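Titau Users Board > Data Collection > Bottle clearing: how varied should the starting layouts be?

Replies: 8 | Views: 233 | Shares: 5

**stoltum_lab** wrote:
22 April 2018

Good afternoon. Our group is preparing a set of teleoperated demonstrations for a two-arm clearing task: plastic bottles lying on a table are to be picked up and placed in a lined waste bin. The operator drives both arms by hand from the leader station, and the recordings will be used to train a single policy in Hetell. The target is 500 accepted episodes.

We would welcome the views of members on how the starting layouts should be chosen. Our current written procedure asks the operator to scatter the bottles on their sides before each episode, with no fixed angle and no fixed order of labels. The bin stays in one corner throughout. The wrist cameras and the overhead view are all recorded.

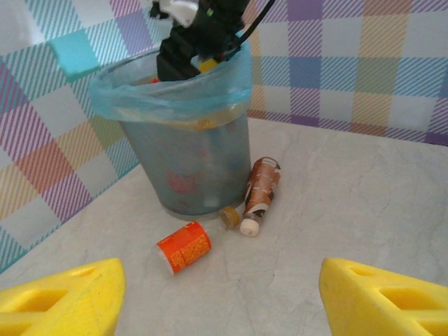 The procedure further states that an episode is accepted only if every bottle ends inside the liner and neither arm has touched the side panels. Episodes in which a bottle is dropped and recovered are placed in a separate folder. We have not yet decided whether that folder should be used for training, and we would be grateful for advice on this point as well.

**quietgripper** wrote:

Thank you for setting out the procedure in full. My comment concerns the word "scatter." In our experience, an operator who is told to scatter objects will produce much the same layout each time after the first hour. Hands have habits. We now use printed layout cards, drawn at random, and the operator copies the card as closely as is practical. Setup takes longer, but the resulting policy was noticeably less fond of one side of the table.

As to the recovery folder, I would include it.

**marrow_and_pine** wrote:

I must disagree with the previous member on both points.

Layout cards introduce a second person's habits in place of the operator's. Whoever draws the cards will avoid awkward arrangements, such as two bottles side by side with the caps touching, and those are the arrangements in which the policy will fail. A simple tip of the box onto the table gives a better spread than any card.

Recovery episodes should be kept out of the first training run. They teach the arm to let go early. They may be added later, once there is a clean baseline to compare against.

**quietgripper** wrote:

Our cards are generated by a short script and contain many awkward arrangements. I should have said so. I accept that tipping the box would be quicker.

On recovery episodes I maintain my position. A drop will occur on the first day of any live trial, and a policy that has never seen a bottle in the wrong place has no answer to it.

**stoltum_lab** wrote:

Both replies are appreciated. A further question has come up in our own review, and I attach the overhead view to make it clearer.
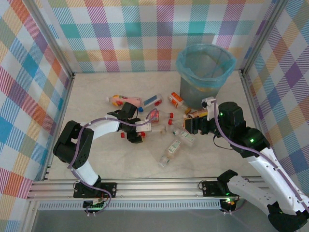

Division of work between the arms is the matter on which our operators differ most. Some use whichever arm is nearer to the bottle. Others prefer to keep one arm for the far side and pass bottles across. With the bin standing at the back on the right, behind the right gripper, anything picked up by the left arm has the longer way to travel, and the two wrists can come close to one another in the middle. We have 13 episodes marked "contact between arms" and have rejected all of them. Should the procedure lay down a rule, or should the operators be left to choose?

**sial_integration** wrote:

A rule, without question. If two operators solve the same situation in two different ways, the model is asked to average them, and the average of "reach across" and "hand over" is an arm that stops halfway and waits. We lost most of December to this. Our rule is now one line long: the nearer arm picks, the picking arm places, and the other arm withdraws toward its base.

Please also note the operator in the episode record. We did not do so at first and could not separate the two styles afterward.

**marrow_and_pine** wrote:

I agree with the rule as a starting point but would not call it settled. Some current training methods handle more than one way of doing a task quite well. What they do not handle well is hesitation. I would sooner keep a confident handover than a slow, uncertain direct placement, and I would reject on that basis first.

May I also ask whether the bin is ever moved? If it stays in one place for all 500 episodes, I would expect the policy to learn the corner and pay little attention to the bin.

**stoltum_lab** wrote:

The bin has not been moved. Your remark is fair. We shall amend the procedure so that it is shifted by a hand's width between blocks of episodes, within reach of both arms.

We shall adopt the nearer-arm rule for the next block and add an operator field to the record. The question of layout cards will be tried both ways – one block with cards, one block with the box tipped out – and the recovery folder will be held back until the first results are available.

**lowtorque** wrote:

May I request that the rejected episodes be kept as well? Storage is inexpensive, and the contact cases would be useful to those of us working on failure detection. A short text note giving the reason for rejection would be sufficient.

**stoltum_lab** wrote:

They are being kept. The reason is recorded for each one, and I will ask whether the set may be released to members of this board.

Contact the moderators | Copyright Titau Users Board | Back to top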